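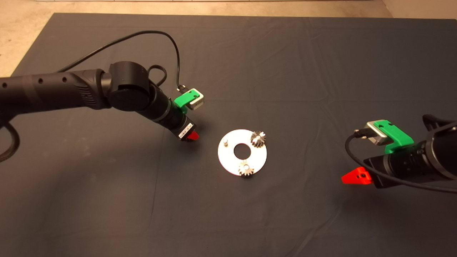 Bench 2, both arms in view, with the gear assembly laid out between the grippers.

Print this page | E-mail this page

FITTHORPE SHARED WORKSHOP
Inspection checklist: two-arm assembly bench
Inspector: Loredana Barbieri
Bench holder: Ikechukwu Sani
Inspection period: July

Each item is marked Pass, Action or Not inspected. Items marked Action must be closed before the bench is next used without supervision.

1. Work surface
Dark cloth covering in place. Wrinkles noted, mainly towards the corners. Small parts may tip or roll where the cloth is raised.
Result: Action. Cloth to be pulled flat and clipped at the bench edge.

2. Cables, left arm
The camera cable rises in a wide loop over the arm and returns along the cloth. The braided cable at the side of the bench was checked by hand along its full length and found sound.
Result: Action. Camera cable to be tied to the forearm, with enough slack for full wrist travel.

3. Cables, right arm
Camera cable hangs in a curve past the red finger before running back under the arm.
Result: Action. A snag is possible when the gripper closes. Reroute behind the wrist.

4. Camera brackets
Green brackets fitted to both wrists. Fixings tight. The bench holder states that the left bracket was reprinted after the first one split at the screw hole.
Result: Pass. Recheck after 100 hours of running.

5. Gripper fingers
Red fingers on both arms, secure, no sharp edges found.
Result: Pass.

6. Workpiece
White disc, two metal gears and a metal peg. One gear overhangs the rim of the disc. Metal parts are to be kept in a lidded tray when the bench is not attended.
Result: Pass, with comment.

7. Emergency stop
Tested three times from each side of the bench. Both arms stopped on every test.
Result: Pass.

8. Speed limit
Limit set in software and confirmed by the bench holder. The setting is not locked – any user of the Karimi controller can alter it.
Result: Action. Password to be set by Ilari Kokkonen.

9. Power supply and earth
Result: Not inspected. Tester away for calibration.

General comments
The bench is kept in good order. Users are reminded that hands must stay clear of the cloth while either arm is powered, including during camera set-up. Items 2 and 3 may be inspected together on the return visit.

Related items
Bench booking rules
Reporting a damaged cable
Checklist: Sasura pillar drill
3D printer area: ventilation notes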